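Skesari has looked after the furnished apartments at Madine for six years, and its floors remain the subject tenants raise most often. Marites Navarro, who oversees interiors there, spoke with us about patterned coverings and the strips laid across them.

"People choose the pattern first and think about the joins later," Ms. Navarro said. "A pale base shows dust, so we ask tenants to sweep before they mop."

The company manages 572 units. Its advice on metal floor strips is brief: vacuum the grooves, wipe along their length, and report any end that lifts.

"The grooves hold grit – a soft brush will take it out," said Ayman Moussa, the maintenance supervisor. He added that scouring powder is not permitted on printed flooring.
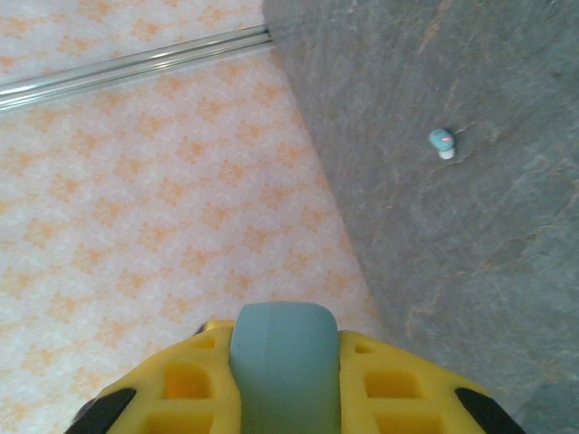
Page last changed: July, 4:06 p.m.

Pale orange stepped motifs on white, set in diagonal rows, are to Ms. Navarro's taste. "It is a cheerful floor," she said. "I would keep the rug off it."

Comments (3)

Suha Saliba: Does the soft brush also work on brass strips?

Wellington Xavier: We used an old toothbrush on ours. Slow, but it did the job.

Walid Rawashdeh: Please publish the mopping instructions too.

Contact | © Skesari Residential Services | Back to top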